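Werkstattbrief 12/23/19

Greifarm "Galumura": Stand der Dinge

Kurz vor den Feiertagen noch schnell der Stand vom Arm, mehr Zeit ist heute nicht. Wer nur den Termin will: ganz unten.

Mechanik steht. Schulter und Ellbogen laufen jetzt ohne das Knarzen vom letzten Mal, Wilfredo Padilla hat die Lager neu eingepresst und beide Riemen nachgespannt. Gewicht mit Greifer: 666 Gramm über Plan. Egal, die Motoren packen das — nur beim ganz ausgestreckten Arm wird's eng, da bitte nicht länger als nötig stehen lassen. Motoren werden sonst heiß, und Ersatz haben wir keinen mehr.

Kabelführung am Handgelenk: immer noch Provisorium. Zwei Kabelbinder und ein Stück Spiralschlauch. Hält, ist aber nicht schön. Wer Schleppketten übrig hat, kleine Bauform, bitte melden.

Strom: das Netzteil aus der Mabaso-Kiste ist raus, hat unter Last abgeschaltet. Jetzt hängt alles am Labornetzteil auf der Fensterseite. Das ist damit belegt!! Bitte nicht umstecken, auch nicht "nur kurz".

Software: Kalibrierung dauert keine 79 Sekunden mehr wie im Herbst, sondern ist in der Kaffeepause vom Rechner mit erledigt, sprich beim Hochfahren. Corkero (so heißt unser Steuerprogramm seit der letzten Abstimmung, nicht meine Idee) speichert die Greifpositionen endlich ab. Vorher war nach jedem Neustart alles weg. Geht noch nicht: zwei Aufträge hintereinander. Da hängt er sich auf und will einen Reset.

Greifer: neue Finger dran, schwarz, mit eckigen Spitzen. Als nächstes kommt Geschirr dran, kleiner hellblauer Teller und eine Frischhaltedose mit weißem Deckel. Teller ist der schwierige Teil, flacher Rand, glatte Oberfläche. Vorschläge für einen Belag auf den Fingerspitzen gern per Mail, Gummi und Silikon liegen schon in der Schublade.

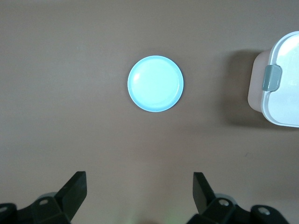

Termin und Kasse

Nächster Bauabend im Januar, Werkstatt Drirkasbridge, genaues Datum kommt per Mail sobald der Schlüsselplan fest ist. Wir brauchen 4 Leute, davon bitte eine Person die löten kann. Im Topf sind noch 200 Euro, davon gehen als erstes die Stecker ab. Quittungen bitte ins Fach legen und nciht auf den Drucker.

Schöne Feiertage!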